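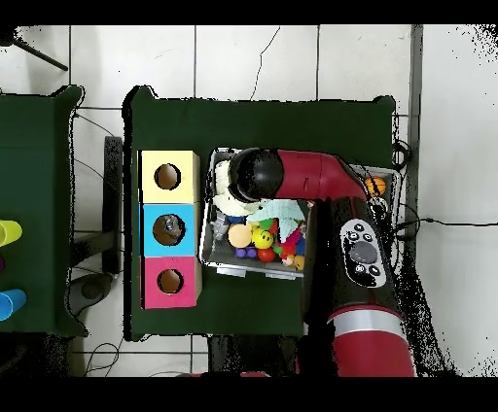

Trocar a garra de um braço robótico basta para ele separar melhor objetos misturados?
Depende dos objetos, e os números divulgados até agora pela Zurkumo não permitem ir muito além disso.

A empresa apresentou na quarta-feira os resultados de uma comparação entre duas garras, a Oshima e a Kekmont, montadas à vez no mesmo braço e com o mesmo controlador. A tarefa era tirar brinquedos e outros objetos pequenos de um recipiente cheio e largá-los em caixas com um furo redondo. Foram feitas 447 tentativas. Segundo o comunicado, a Kekmont falhou 122 vezes menos do que a concorrente, uma diferença que a Zurkumo classifica de "decisiva".

O adjetivo é da empresa. O comunicado não indica quantas tentativas couberam a cada garra, e sem essa divisão a diferença diz pouco. Também não explica o que conta como falha. Um peluche que escorrega e volta a cair no monte é um erro diferente de uma bola que bate na borda do furo, e quem compra uma garra para uma linha de triagem quer saber qual dos dois vai ter de resolver.
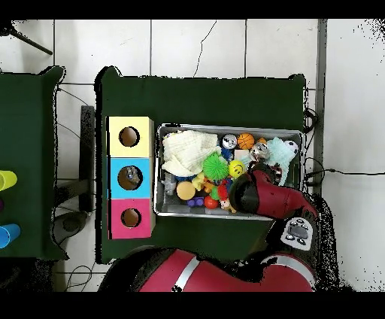

Há ainda a questão da câmara. A Zurkumo mudou-lhe a posição a meio dos ensaios, facto que surge apenas numa nota no fim do relatório, e as quatro sessões são depois somadas como se as condições tivessem sido iguais. Se a Kekmont trabalhou sobretudo depois da mudança, parte da vantagem pode pertencer à câmara.

Angharad Kemeys, responsável pelos ensaios, reconhece o problema, mas desvaloriza-o. "A posição nova ajudou as duas garras. Não vejo razão para deitar fora os dados anteriores", afirmou. Questionada sobre a hipótese de publicar os resultados sessão a sessão, respondeu que a decisão cabe à Stitdale, que financiou o trabalho e distribui a Kekmont.

Essa ligação comercial não consta do comunicado.

Os materiais moles continuam a ser o ponto fraco. O relatório admite que panos e peluches deram trabalho às duas garras, embora não os separe dos objetos rígidos na contagem final. Ficam igualmente de fora o tempo por peça e o desgaste dos dedos, dados que costumam pesar mais no orçamento de uma oficina do que a taxa de acerto num ensaio curto.

A Zurkumo promete uma segunda ronda em agosto, com a câmara fixa desde o início e quatro operadores a preparar os recipientes. A Stitdale volta a pagar a conta. Até ao fecho desta notícia, não tinha respondido ao pedido de acesso aos registos completos.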